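Gripper comparison in simulation

By Engelbrecht
Jan 11, 2019

Gripper comparison in simulation is the testing of two or more robot end effectors on the same virtual arm, with the same objects and the same controller, in order to rank them before hardware is bought or built. It is used mostly for tabletop picking, where the number of object shapes is large and physical trials are slow. The method is sometimes called virtual gripper benchmarking, although that term also covers tests in which the arm itself is changed.

Background

Early comparisons of robot hands were done by bolting each one to an arm and repeating a short list of picks. Results from different labs were hard to set side by side. Arms differed, tables differed, and the objects were whatever the lab had in a drawer. Simulation removes part of this problem, as a saved file restores every object to the same position for each run.

The Rovley protocol is a typical small-scale procedure. It fixes the arm, the counter height and the starting joint angles, and allows only the gripper and its closing force to vary. The Stukinstead object list, often used with it, mixes household goods with shapes that have open gaps or thin sections.

Gripper types

Parallel-jaw grippers have two fingers that move toward each other along a line. They are simple to model, and contact usually occurs on flat pads. They do well on boxes and handles and less well on flat items lying flush with a surface.

Suction grippers need a smooth, closed area larger than the cup. In simulation they are often reduced to a rule: if the cup is close enough and the surface angle is small enough, the object is attached. This tends to overstate their success.

Multi-finger hands can wrap an object but add joints, and each joint adds planning time. The Grellau hand, with four fingers, is usually run at reduced speed for this reason.

Procedure

A trial begins with the arm at its start pose. The planner moves the gripper to a point above the target, lowers it, closes, lifts, and holds. The trial counts as a success if the object is still held at the end of the hold period. Contact with any object other than the target is logged separately - a pick can succeed and still be marked as unclean.

Closing force is raised in steps until the object either lifts or is pushed out of the grasp. Camera pose is kept fixed when the controller relies on images. If the controller reads object positions straight from the simulator, the result says nothing about vision and should be reported that way.

Test scenes

Scenes are kept cluttered on purpose. Open shapes such as a double helix are of interest because the fingers may close on a rung, on a backbone, or on nothing, depending on a small change in wrist angle. Cutlery near the target makes clean contact harder to achieve.
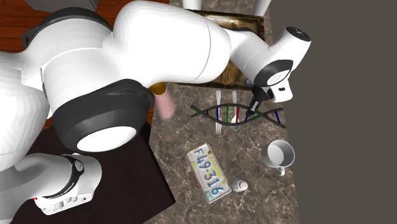
Known limits

Contact models are the main source of error. Friction is normally given as a single value per material pair, and thin parts may pass through a finger pad if the time step is too long. In one published set of 738 trials run under the Rovley protocol, the order of the top two grippers changed when the time step was cut in half. Soft pads are often modeled as rigid, which lowers scores on curved objects.

Cable drag, worn pads and air leaks are rarely included. A simulated ranking is best treated as a way to drop weak candidates, with the rest tested on a real arm.

Comments

The section on suction matches what we see. Our attach rule passed nearly everything until we added a leak term.

Which time step was used for the 738 trials? The article gives the ratio but no value.

Please add something on underactuated fingers. They don't fit under any of the types listed.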